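Before you start a session with the Farkex hand gripper pair, please read this section to the end. It covers the place of work, the pads and the first check of the view. Charging and file transfer are in the next section.

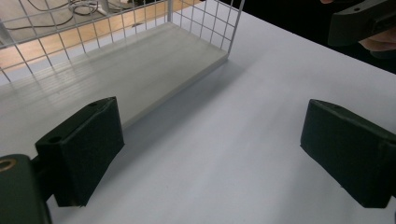 *Page last changed: Mar 18, 2018 (Z. Harb)*

## 4.1 Prepare the table

1. Choose a white table with a matte top. A shiny top gives reflections, and the software can take them for an edge.
2. Put the wire basket on the table, with the base panel down. Leave free table in front of its long side.
3. Take everything out of the basket.
4. Hold one gripper in each hand and bring them over the table. Open the fingers fully.

**Note:** Cables on the floor behind the table are allowed, but keep them away from your feet.

## 4.2 Check the view

5. Start the Pindunetti viewer and select the gripper you want to check.
6. Look for both fingers at the sides of the picture, with open table between them. The second gripper may come in at the upper left or upper right.
7. Move slowly until the basket is also in view. Hold this position for two seconds, then press **Save view**.

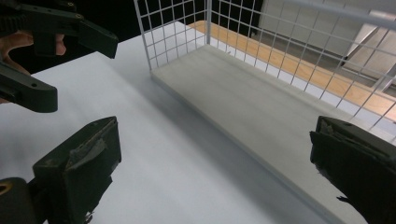 8. Repeat with the other gripper. If the viewer shows "No match", go back to step 6.

**Caution:** Keep your fingertips out of the gear part when the gripper is closing. It has no guard.

## 4.3 Check the pads

The covering on the fingers is a wearing part. Inspect it before each session, and in any case after 1000 closings. The counter is in the viewer, under **Tool**.

- Small creases at the corners: continue to work.
- Covering frayed or peeling at an edge: you can finish the session, then change the pad.
- Pad body chipped: change the complete finger. The order number is 1795.

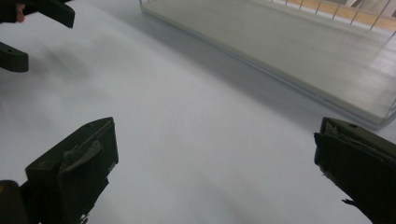
*Fig. 4-3. Fingers with frayed, peeling padding. Basket at upper right.*

After you change a pad, wait 60 minutes for the glue and do steps 5 to 8 again. Pads from the older Nseir set have a different hole distance and must not be used.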